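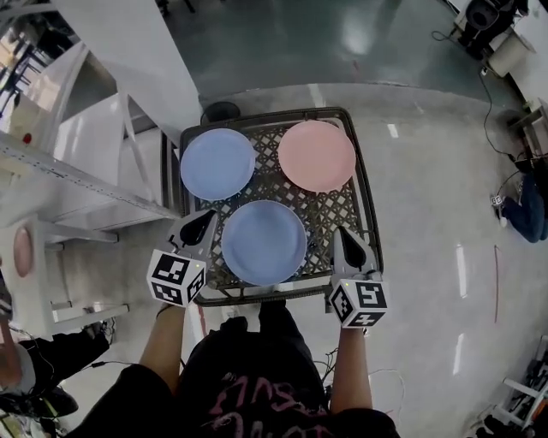 Three plastic plates in a dark grey crate.

Nisotia - Low Water Hymns
Album review, Monday, April 8, 2024

Choirs that make records tend to fall into two camps: those who sound as though they've been told to stand up straight, and those who sound as though someone has taken away the chairs. Nisotia, bless them, have managed a bit of both on their second album, and for long stretches it is the best thing I've heard from a gospel group this year. For shorter stretches it is a man playing a fretless bass.

Low Water Hymns was recorded in Crabtree over nine days and is out on the Cenurent label, who also gave us that Christmas record with the sleigh bells. I have forgiven them. The opener, Carry Me Over Easy, starts with one alto voice and a foot on floorboards, and it takes its time. When the rest of the choir comes in on the second verse I had to put my tea down.

Track two is where the bass arrives. I have nothing against the instrument, but whoever mixed this has put it where the sopranos ought to be, and on Morning at the Gate it wanders about like a dog at a wedding. Things settle by track four, a slow setting of a psalm with nothing but voices and a wheezy harmonium, and they stay settled until the title track, which runs past eight minutes and earns perhaps six of them.

The lyrics are mostly good and plain. There is one rhyme of "glory" with "lorry" that I played three times to make sure, and have since grown fond of. The two songs not in English are the strongest on the record, looser and louder, with some proper shouting at the back. I'd have taken a whole side of that and dropped the spoken interlude, during which we are thanked for listening with half the album still to go.

The vinyl is limited to 1,000 copies and mine is number 511, handwritten on the back in biro that came off on my thumb. It's a heavy, quiet pressing with a small pop at the start of side two. The sleeve notes have been set in pale yellow on cream, so I can't tell you who plays the harmonium. The download sounds much the same and doesn't smudge.

They're touring it in June, starting at the Brarex Hall, which holds 1,430 and has the sort of echo that does half a choir's work for it. I've bought a ticket in the balcony, as far from the bass amp as the seating plan allows.

Four stars. It would have been four and a half with the harmonium turned up.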